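Hiscombe Glass Coffee Table

Range: Bosgate living room
Width: 1,000 mm at the widest point
Guarantee: two years on the base, one year on the top

The Hiscombe is a low coffee table with a clear glass top on a dark, curved base. The top has no straight sides. It is rounded at one end and narrows towards the other, a bit like a teardrop, so it sits well in front of a corner sofa where a square table would leave an awkward gap.

We suggest putting the wide end where most people sit. The narrow end can then point towards the walkway, and there are no corners to catch your shins on. Leave enough space between the glass and the sofa to walk through sideways with a tray.

Clear glass suits a room with a pale carpet, as you can still see the floor through it and the table doesn't take over. It does show crumbs and fingerprints. A damp cloth and a drop of washing-up liquid will deal with most marks – dry it straight away with a soft towel. Don't use scouring pads or cream cleaners.

Glass top options

Plain: clear, no print.
Jollow: clear, with fine curved lines in orange.
Wijaya: clear, with curved lines and a short text of your choice in white. Any alphabet or script can be printed. Please check your wording before you send it, as printed tops can't be returned.

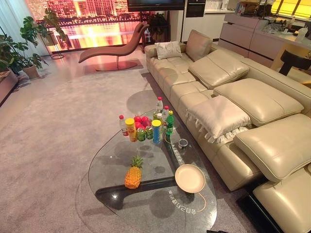 The top has room for drinks and snacks at one end with space left over for a plate or two. Cold cans and bottles can stand directly on the glass, but use a mat under anything straight from the oven or hob. Please don't sit or stand on the table.

Delivery and assembly

The table comes in two boxes, one for the base and one for the top. You will need two people to lift the glass into place. Set the base on a level floor first, fit the clear pads supplied, then lower the top on to them. Felt feet for hard floors are in the smaller box.

Replacement pads and tops can be ordered separately. Printed tops are made to order and will be sent out from April.

Page updated Wednesday, February 12, 2025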